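Learning to tie a knot from two points of view

An interview with Na-rae Oh, Wivesmont

When I reach Na-rae Oh by phone, she asks for two minutes to finish a backup. She works on robot learning at Wivesmont, and for the past year her subject has been small and stubborn: the surgical knot. Her group published its result on 23 Jun 2020, under the project name Keronier.

The question behind Keronier is easy to say. If a system learns suturing by copying human operators, which views of the work does it need? Most earlier work in her group used one fixed view of the workspace. Oh wanted to know what changes when the policy also receives pictures from a small camera mounted at the instrument's wrist.

"The fixed view knows where everything is," she says. "It sees both instruments, the thread, the old knots. But it does not see well what happens between the jaws. For a person this is fine, because a person guesses. Our policy was guessing too, and it was guessing badly."

The data came from operators who tied interrupted sutures on tissue pads, again and again, with two instruments. Each demonstration was cut into short phases: pass the needle, pull the thread through, wrap, grasp the tail, tighten. In total the group collected 3,000 of these phases. Oh did much of the cutting herself, and she says it taught her more than the training did.

"You watch the wrap many times and you begin to see that every operator has a private way. One makes a big loop and waits until it is quiet. Another makes a small one and goes fast. If you mix them, the robot learns a loop of middle size, and the middle size is the worst."

Wrapping is the phase where the second view matters most. The thread has to stay around one pair of jaws while the other instrument holds its own part of it, and a mistake of a few millimeters is enough to lose the loop. 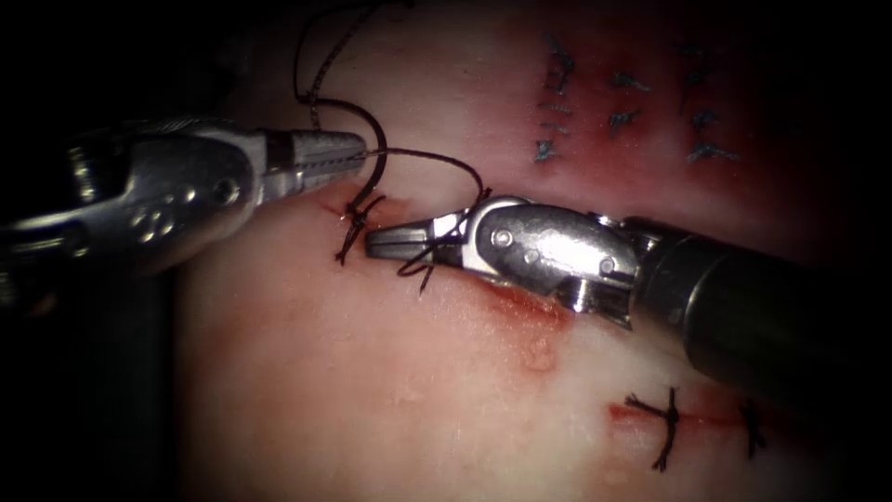
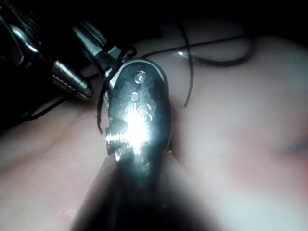
Dark thread between the two instruments, over the tissue.

Oh compares three versions of the policy in the paper: fixed view only, wrist view only, and both together. The wrist view alone was a disappointment. It gave good detail for the grasp, but the policy often lost its way as soon as the instrument moved to a new stitch. With both views, the system completed 59 wraps in a row before the first failure, the longest run the group has recorded.

I ask if she trusts this number. She is silent for a moment.

"I trust that it happened," she says. "I don't trust it as a promise. The next day we changed the thread to one that was more stiff, and the run was 18. So in the paper we put both. One of the reviewers thanked us for this, and I was glad."

The stiff thread is now a project of its own. A colleague brought a method called Pietrzak into the group, in which the shape of the loop is estimated at every step and given to the policy as extra input. Oh is careful about it. In her opinion the estimate works well when the thread crosses itself once, and much less well when it crosses more often. Glare on the metal is another difficulty – a bright spot on a jaw can hide exactly the piece of thread that the method needs.

"We tried softer light. Then the thread was hard to see against the shadow. So we went back to the strong light and trained with more variation. It is not elegant, but I can explain it to a student in five minutes."

She does not like to speak about operating rooms. Keronier has been tested only on pads, and each trial has a human operator at the console with a foot on the stop pedal. What she wants from the work is more modest: a fair way to compare camera arrangements, so that other groups can choose before they build. The phase labels and the trial protocol will be released in September through Graltaritz, the shared archive her department uses. The raw video will take longer, as some of it still has to be synchronized by hand.

Before we finish, I ask what she would do differently. She answers quickly this time.

"I would write down the thread. The type, the length, how old is the package. In the first months we wrote only 'suture', and now I have good recordings that I can't compare with anything. They are on a disk on my desk – I still open them sometimes."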